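4. Preparing the cloth and the blue cover

This section explains how to lay out and fold the yellow-green cleaning cloth from your Hima table set. Please read all the steps one time before you start.

4.1 Laying the blue cover

1. Put the blue cover on the table with the woven side up.
2. Smooth it with your flat hand, from the middle to the sides. Small folds may stay, they do not disturb the work.
3. Shake the cloth and let it fall on the cover. At this moment it does not need to be straight.
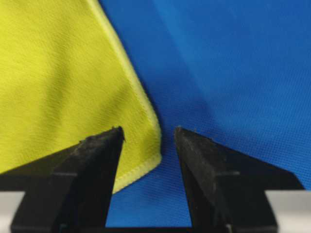 4. Find one corner with your fingers by following the hem. The hem feels a little thicker than the rest of the cloth.

Note: If the cloth has the care label still attached, cut it off before the first use. Be careful to not cut into the stitches.

4.2 Placing the cloth

5. Lift the cloth by two neighboring corners and put it down again on the blue cover. Keep it on the cover completely, the bare table can leave dust in the fibers.
6. Pull each corner softly to the outside until the big folds are gone.
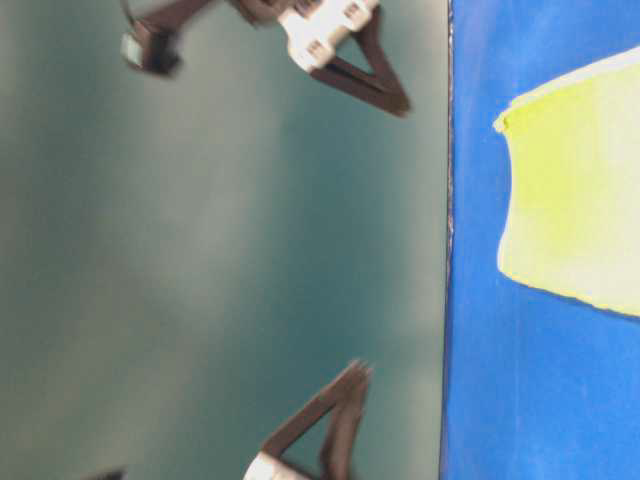 7. Check that the blue cover did not move together with the cloth. If it moved, hold the cover with one hand and repeat step 6.

Caution: Do not pull on the hem with force. The stitches can open, and an opened hem can not be repaired under the Astalel warranty.

4.3 Checking and folding

8. Look at the corner and at both edges next to it. The hem must lie flat and no threads should hang out.
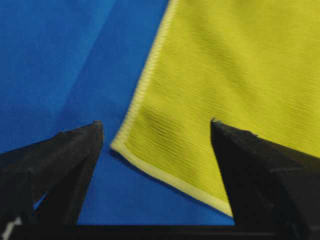

Fig. 3. Corner of the cloth with the pale hem, on the blue cover.

9. Fold the cloth in half, edge on edge, and then in half again.
10. Store it in the bag with the cover under it.

Note: Wash the cloth at 50 degrees maximum, without softener. A replacement cloth can be ordered with part number 411, the blue cover with part number 510. Both are sold in packs of 2.

Text of this section: Magdalini Vasilakis. Last change: 9 May 2023.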